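# Furnival G2 hand-held gripper set — review after a long stretch of use

**Bought as:** a pair, with four sets of pads and a charging dock
**Used for:** folding and dressing tasks, bedding, padded coats
**Firmware:** 2.1 at first, 2.3 now
**Rating:** 3 out of 5

I bought the G2 pair in December to replace two older Koltow grippers that had worn out at the hinge. They get used on soft goods almost every working day. The short version is that the mechanics are good, the pads are good, and the grip release has a fault that I think buyers should know about before they spend the money.

## Build and handling

Each unit weighs a little less than the Koltow and sits better in the hand. The trigger has an even pull. The jaws come together squarely and mine still do, which I can't say for the Koltow pair at the same age. Battery life is fine. I get a morning out of a charge and dock them over lunch.

Pads come in two grades, soft and firm. The soft ones are better on knitwear. The firm ones hold slick fabric well, and that matters because slick fabric is where most cheap grippers give up. Changing a pad takes a minute with the supplied key.

The manual is thin. It covers charging and pad changes, and gives the trigger calibration one paragraph, with the steps out of order. Do step 4 before step 3 and it works.

## The fault

The G2 has what Furnival calls assisted hold. Past a certain trigger pressure, a small motor takes over and keeps the jaws shut so your finger can rest. When you let go of the trigger, the motor is supposed to back off at once.

On my right-hand unit it doesn't always. The jaws stay shut for a second or so after the trigger is fully released, then open with a snap. By then your arm is already moving away, and the fabric comes with it. The first time, it pulled a shirt off the table. Later it tore a lining along the seam. It has also closed on my fingertip while I was clearing a loose thread, and stayed closed. No skin was broken but it hurt, and the trigger did nothing. I had to hold down the power button to get free.

I kept a log after that. Over 1,370 grasps I had 103 late releases, all on the right unit. Thick, padded items were the worst by a wide margin. Thin cotton almost never set it off. My guess is that the motor reads the spring of the padding as trigger pressure, but I haven't opened the housing to check. 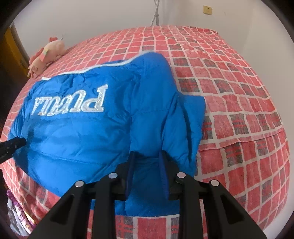
Avov, writing under the first version of this review, had the same trouble on a left-hand unit and said that turning assisted hold off in the settings cured it completely, at the cost of a sore finger by the end of the day. The comment added that a pair bought from a later batch had been fine with the setting left on, and asked whether mine were early ones.

They were. The sticker inside my battery door says batch 2. I can confirm the part about the setting too: with assisted hold off I have done some 500 grasps on coats and quilts without a late release. It is tiring, though, and it means paying for a motor you don't use.

## Support

Slow at first. My opening message got a form reply telling me to recharge the unit. The second one, with the log attached, got a proper answer. They sent firmware 2.3, which made late releases less frequent — it did not end them. They have since offered to swap the right-hand unit if I pay shipping one way. I think they should cover both ways on a fault that can pinch a hand.

There is no notice about it on the product page that I could find.

## If you already own one

- Check the battery door for the batch number.
- Turn assisted hold off until you have tested it. Settings, Grip, Hold.
- Test on something padded. A pillow will do.
- Power down before you put a finger between the jaws, including for thread and lint.
- Learn where the power button is by feel. It is behind the trigger, on the thumb side.

## Compared with the others

The Emell is cheaper and has no motor at all, so it can't fail this way. Its jaws flex on heavy fabric and the pads slip on nylon. The Koltow is still decent for light work, but replacement hinges are hard to get.

If Furnival fixes the release, I'd put the G2 ahead of both. As sold, I would only buy one with a late batch number, from a shop that takes returns. I've taken the swap offer and will change the rating if the new unit behaves on coats.

*Updated June 28, 2018*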